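Serix Hand Gripper Kit, second version
Listed by Trandatach, page revised 2019-09-13

Price: 300 for the full kit, without the camera. Spare finger pads sold in pairs.
Stock code: 2548
Build time: the maker says an afternoon. Allow a weekend.

We sell this kit, so read the rest with that in mind. We have also built it, on an ordinary desk in a shared workshop, and our opinion of it is lower than the leaflet's.

The Serix is a gripper you hold and work yourself. The idea is that you pick things up with it, the camera records what the fingers did, and a robot arm later learns to do the same from your recordings. The first half of that works. The second half depends on your arm, your software and your patience, and the leaflet deals with all of it in one paragraph. If you don't own an arm, or have no firm plan to get hold of one, please don't buy this in the hope that the rest will sort itself out.

What you get is a printed housing in two halves, the finger linkage, two finger pads, a bag of 23 screws and a sheet of square markers to cut out and stick on. You don't get glue, a camera or a decent screwdriver. The screws come in two lengths that look the same in poor light. Sort them first. A long one driven into the front of the housing will bind the linkage, and you will blame the linkage.

The pads are the best thing in the box. They are soft enough to close round an awkward shape and the pattern on the gripping side does help, though we found it picks up fluff and has to be wiped more often than we'd like. The claim that they "hold anything" is nonsense. They were poor with sheets of paper and hopeless with a full mug.

The rounded housing is another matter. It looks smart and it hides the screws, but it takes up a lot of the camera's view. At desk height you see the pads well enough and a fair bit of the room past them, and a great deal of grey shell underneath.
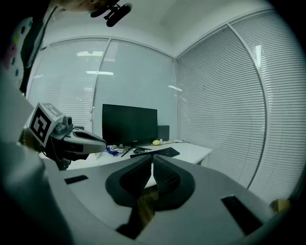 Drestach wrote to us after the April batch and disagreed, saying the shell had never got in the way in months of use and that the real trouble was the markers, which had peeled at the corners until the tracking wandered off by the width of a finger. The cure in that case was a thin coat of matt varnish, and a fresh set printed on heavier paper.

We have since tried the varnish. It does help. Gloss varnish does not, as the shine upsets the camera under ceiling lights, so check the tin. We still think the shell is too big.

Using two at once

You can run a pair, one in each hand, and the maker is keen that you should. We'd build one and live with it first. Two grippers means two lots of cables or batteries, twice the calibration, and sore wrists. We managed 15 minutes before wanting a rest. If you do go ahead, put a different marker on each one and write down which is which, or your recordings will be useless and you won't find out until the evening.

Fit with other parts

The mounting plate takes the Thambiah wrist bracket with no drilling. It is said to take the older Thambiah bracket as well — ours needed filing, and even then it sat slightly crooked. Any small wide-angle camera with a standard screw thread should go on top. Check the weight, as a heavy one makes the whole thing tip forward in the hand.

Returns

Unbuilt kits can come back in the original bag. Once the housing halves are glued we can't take it, so do a dry fit before you open the glue. Missing screws are replaced free, and we keep plenty.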